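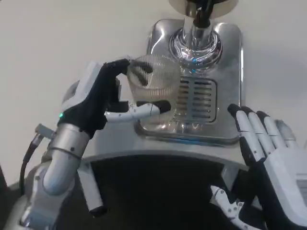
스테인리스 디스펜서와 유리컵

공용 음료 디스펜서 위생 관리 절차 안내

문서 관리: 빌몬트(Billmont) 시설운영본부 위생관리팀
개정일: 2025년 1월 23일

1. 목적 및 적용 범위

본 안내는 빌몬트가 운영하는 사옥, 교육동 및 방문객 라운지에 설치된 음료 디스펜서의 일상 세척, 정기 소독 및 기록 관리 방법을 정한다. 적용 대상은 냉수와 상온수, 희석 음료를 제공하는 탁상형 및 거치형 기기이며, 자동판매기와 제빙기는 별도 지침을 따른다. 우유 또는 식물성 음료를 취급하는 기기는 본 안내의 절차에 더하여 제7항을 반드시 적용하여야 한다.

개정 전 지침에서는 일상 세척과 정기 소독이 한 장의 점검표에 함께 기재되어 있어, 소독을 실시하지 않은 날에도 완료로 표시되는 사례가 있었다. 이번 개정에서는 두 작업의 점검표를 분리하고 소독액의 농도와 접촉 시간을 명시하였다. 종전 양식은 더 이상 사용하지 아니하며, 각 층에 남아 있는 여분은 위생관리팀으로 반납한다.

2. 담당자 및 책임

각 층의 기기 담당자는 일상 세척을 수행하고 그 결과를 기록한다. 정기 소독은 위생관리팀이 지정한 교육 이수자만 실시할 수 있다. 교육 과정은 토룬 오센(Torunn Aasen) 위생관리팀장이 총괄하며, 현장 실습은 셸 모엔(Kjell Moen) 주임이 담당한다. 이수 확인서는 발급 후 층별 비품함에 사본을 비치한다.

담당자가 부재할 경우 대리인을 사전에 지정하고, 점검표의 비고란에 대리인의 성명을 기재한다. 발열, 설사, 구토 등의 증상이 있거나 손에 상처가 있는 사람은 음료 접촉 부품을 취급하지 아니한다.

3. 준비물

작업을 시작하기 전에 다음 물품을 갖춘다.

식품 접촉면에 사용할 수 있는 중성세제
식품용 기구 등의 살균소독제(염소계)
눈금이 표시된 계량 용기
노즐 전용 솔과 배관용 긴 솔
보풀이 없는 일회용 타월
니트릴 장갑 및 보안경
유효기간 내의 염소 농도 시험지
식품용 실리콘 윤활제

솔과 타월은 화장실이나 바닥 청소용 물품과 구분하여 보관한다. 색상 구분표는 비품함 안쪽에 부착되어 있다. 금속 수세미와 연마제가 포함된 세제는 스테인리스 표면에 미세한 흠집을 남기며, 그 틈에 오염물이 끼기 쉬우므로 사용을 금한다.

4. 일상 세척

일상 세척은 매일 운영 종료 후 실시한다. 소요 시간은 기기 한 대당 약 30분이다.

4.1 기기의 전원을 끄고 플러그를 분리한다. 급수관이 연결된 기기는 밸브를 잠근다. 안내판을 기기 앞에 세워 이용을 제한한다.

4.2 내부에 남은 음료를 모두 배출한다. 희석 음료는 다음 날 재사용하지 아니하며, 잔량이 많더라도 다른 용기에 옮겨 보관할 수 없다.

4.3 물받이, 받침망, 노즐 덮개를 분리한다. 분리 순서는 기종에 따라 다르므로 제조사의 설명서를 우선한다. 작은 패킹은 배수구로 유실되는 일이 잦으므로 반드시 거름망이 있는 개수대에서 작업한다.

4.4 분리한 부품을 미지근한 물에 푼 중성세제로 닦는다. 노즐 안쪽은 전용 솔을 끝까지 넣어 돌리면서 닦고, 이음매와 나사산 부분은 솔의 방향을 바꾸어 한 번 더 문지른다.

4.5 흐르는 먹는 물로 세제를 완전히 헹군다. 손으로 만졌을 때 미끄러운 느낌이 남아 있으면 다시 헹군다.

4.6 외부 표면은 세제를 적신 타월로 위에서 아래 방향으로 닦은 후, 깨끗한 물을 적신 타월로 다시 닦는다. 조작 버튼과 레버는 이용자의 손이 가장 많이 닿는 부분이므로 별도의 타월을 사용한다. 기기에 물을 직접 분사하여서는 아니 된다.

4.7 부품을 건조대에 엎어 자연 건조한다. 타월로 내부의 물기를 닦아내지 않는다. 건조대는 개수대에서 물이 튀지 않는 위치에 둔다.

5. 정기 소독

정기 소독은 주 1회 실시하며, 기기를 2일 이상 사용하지 않았을 때에는 운영을 재개하기 전에 추가로 실시한다. 소독에 앞서 제4항의 세척을 먼저 완료하여야 한다. 오염물이 남은 표면에서는 소독제의 효과가 현저히 떨어진다.

5.1 장갑과 보안경을 착용하고 창문을 열거나 환기 장치를 가동한다.

5.2 제품 표시사항에 따라 소독액을 희석한다. 희석 농도는 제품마다 다르므로 이전에 사용하던 제품의 비율을 그대로 적용하지 아니한다. 희석한 소독액은 당일에 한하여 사용한다.

5.3 시험지로 농도를 확인하고 그 값을 소독 점검표에 기재한다. 표시된 범위를 벗어난 경우에는 폐기하고 다시 조제한다. 눈대중으로 물이나 원액을 추가하는 방식의 조정은 허용되지 않는다.

5.4 저장조에 소독액을 채우고 각 노즐에서 소독액이 나올 때까지 배출한 뒤 정지한다. 배관 내부에 소독액이 고인 상태로 제품에 표시된 접촉 시간을 유지한다. 분리한 부품도 같은 소독액에 완전히 잠기도록 담근다.

5.5 접촉 시간이 지나면 저장조를 비우고, 먹는 물을 채워 전량 배출하는 과정을 세 차례 반복한다. 제품 표시사항에 헹굼 방법이 별도로 정해져 있으면 그에 따른다.

5.6 마지막 헹굼물을 컵에 받아 냄새와 색을 확인한다. 염소 냄새가 남아 있으면 헹굼을 반복한다. 확인에 사용한 물은 마시지 아니하고 버린다.

염소계 소독제는 산성 세정제와 혼합할 경우 유독 가스가 발생한다. 물때 제거를 위하여 구연산을 사용한 날에는 충분히 헹군 뒤 소독을 다음 날로 미룬다.

6. 재조립 및 운영 재개

건조가 끝난 부품은 깨끗한 장갑을 착용하고 조립한다. 패킹에 갈라짐이나 변색이 있으면 교체하고, 필요한 경우 식품용 윤활제를 얇게 바른다. 조립 후 물을 채워 누수 여부를 확인한 다음 전원을 연결한다. 냉수 기기는 설정 온도에 도달한 것을 확인한 뒤 안내판을 치운다.

이용자에게 제공하는 컵은 입이 닿는 부분을 손으로 잡지 않도록 엎어서 비치한다. 개인 물병을 사용하는 경우 물병 입구가 노즐에 닿지 않도록 안내문을 게시한다. 안내문 양식은 한국어와 영어로 제공된다.

7. 유제품 및 식물성 음료 취급 기기

해당 기기는 제공 시간이 끝나는 즉시 세척하고, 정기 소독 주기와 관계없이 매일 소독한다. 세척 전 먼저 찬물로 헹구어 단백질이 표면에 굳는 것을 방지한다. 음료를 교체할 때에는 알레르기 유발 성분 표시를 함께 바꾸어야 하며, 이전 표시 위에 새 표시를 덧붙이지 아니한다.

8. 이상 발생 시 조치

음료에서 이취가 나거나 이물이 발견된 경우 즉시 운영을 중지하고 위생관리팀에 통보한다. 해당 음료는 폐기하지 말고 밀봉하여 냉장 보관하며, 용기에 채취 일시와 기기 번호를 적는다. 배출량이 평소보다 줄어든 경우에는 노즐 막힘과 필터 상태를 차례로 점검한다. 누전이 의심될 때에는 기기에 손을 대지 않고 분전반에서 전원을 차단한다.

9. 기록 및 문의

일상 세척 점검표와 정기 소독 점검표는 각각 작성하고, 작성일부터 900일간 보관한다. 수정할 때에는 수정액을 사용하지 않고 두 줄을 그은 뒤 서명한다. 점검표의 월별 취합은 엘사 베스테르베리(Elsa Westerberg) 담당이 맡는다.

소모품 신청 및 교육 일정 문의: 시설운영본부 위생관리팀, 내선 1580
점검표 양식: 사내 문서함 > 시설운영 > 위생 > 음료 디스펜서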